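Gripper fault halts kitchen robot trials at Brellholm

Brellholm has stopped trials at its test kitchen after a robot arm failed to let go of an object when told to, the company said in December.

The fault showed up 40 minutes into a morning run. The gripper closed on a soft toy and stayed shut through 5 release commands. An operator hit the emergency stop, and the arm took six seconds to come to rest — far longer than the site's own rules allow. No one was hurt.

The kitchen is set up for pick-and-place work, with plush fruit on a teal plate, a cutting board, a mug and a cereal box on a marble countertop. 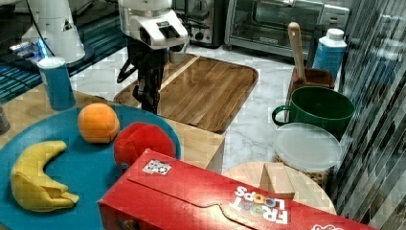

What went wrong

Aurelia Zamfir, who leads safety testing at Brellholm, said the logs point to a controller update installed the night before. The update changed how stop signals are queued, so the arm finished part of its move before braking.

"The stuck gripper is a nuisance. The slow stop is the part we care about," Zamfir said.

Brellholm has gone back to the earlier software and told Zovier, which runs the same controller at its own site. Trials will stay on hold until the stop time has been measured again on every arm — a job expected to take until the end of the month.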